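Kitchen Surfaces and Cleaning Habits in Plincombe Student Housing

Final report, Household Studies project
Skye Crichton, Hae-won Jeon, Gholamreza Moradi
Submitted May 14, 2019

1. Background

Our project looked at how students living in shared apartments clean the surfaces they prepare food on. Gwenllian Mathias, our project advisor, suggested we leave out restaurants and dining halls and stay with home kitchens. We sent a short survey to 479 students in the Plincombe residences during April and got 200 complete answers back.

The survey asked what the counter or table is made of, what it gets wiped with, and who does the wiping. We also asked if people cut food on a board or straight on the table. Wood was the hardest material to get clear answers on. Many students did not know if their table was oiled, varnished or bare.

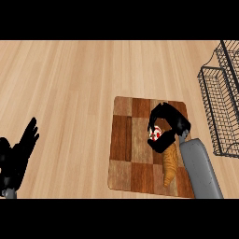
2. Method

We sorted the answers by surface type and then by number of roommates. Answers with no surface type were put in their own group. Hae-won did the coding and Gholamreza checked it a second time. They disagreed mostly on "sometimes," which we ended up treating as less than once a week.

We also visited four apartments in the Vrabec building and asked the roommates to show us what they used. Two of the four had no dish soap on the day we came. We did not take swabs, as the lab fee was over our budget of 100 dollars.

3. Results

Students with a written chore list wiped the table more often than students without one. The number of roommates made less difference than we expected. Students who owned a cutting board did not always use it, and bread was the food most often cut directly on the table.

Wooden tables were wiped less often than other types. Several people wrote that they were afraid of water damage. 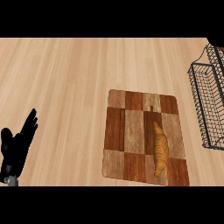
Figure 2. Light wooden surface with visible grain lines.

4. Limits

Everything in the survey is self-reported. Iona MacRitchie from the housing office pointed out that students may give the answer they think housing wants to hear. First-year students are also missing, because they eat on a meal plan and most have no kitchen.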